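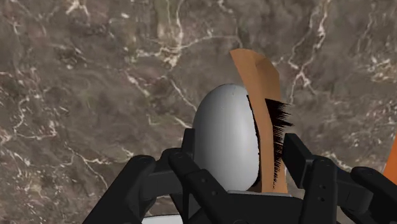 4.2 Simulated hand and object set

Figure 3. Simulated view from close to the hand, with an egg-shaped object and a brush-like object at the fingers. The background is the marble texture.

The hand was built on a bench in the shared workshop at Retley, and its simulated copy was made alongside it so that each change to the finger parts could be tried in both. We call the pair Brumura. The model in Figure 3 is black, with four fingers in view above a broad palm, and the screw holes are kept in the mesh as they help when lining up a part against its printed version.

Objects were chosen from things that members already had at home. The full set has 14 objects, most of them simple shapes, plus a few with fine detail such as the bristles in Figure 3. Bristles are rendered but have no contact model - they pass through the fingers, and only the solid parts of an object can be gripped.

We ran 513 simulated grasps, of which 271 used a single object and the rest used two. The surface texture was changed between runs. Marble gave the most trouble for the segmentation step, where pale veins were at times labelled as object edges. Adding 169 more images with veined surfaces to the training set reduced this but did not remove it.

Two-object grasps are harder to score. The palm often hides the lower ends of both objects, as in Figure 3, so we took contact from the simulator state and used the image only for the outline. The same rule cannot be used on the bench, and Section 4.3 sets out what was done there.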